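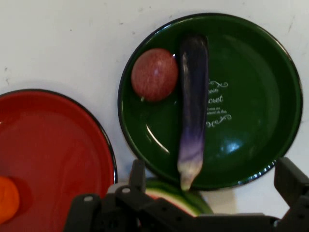 Ticket 3061: lettering on green plate, play kitchen set

Search tickets Go
Posted in January by the Zendwood help desk
Filed under: Toys & Play Food > Marks and Wear

Problem: customer asks if the white script on the dark green enamel plate will come off with washing. Plate is kept with the toy apple and aubergine.

10:15 Asked for the batch number. Reply: 144.
11:40 Advised warm water and a soft cloth, no scouring pad, no dishwasher.
14:05 Customer also asked about scuffs on the white tabletop. Sent the Tevisska surface care sheet.

Status: open, waiting for reply.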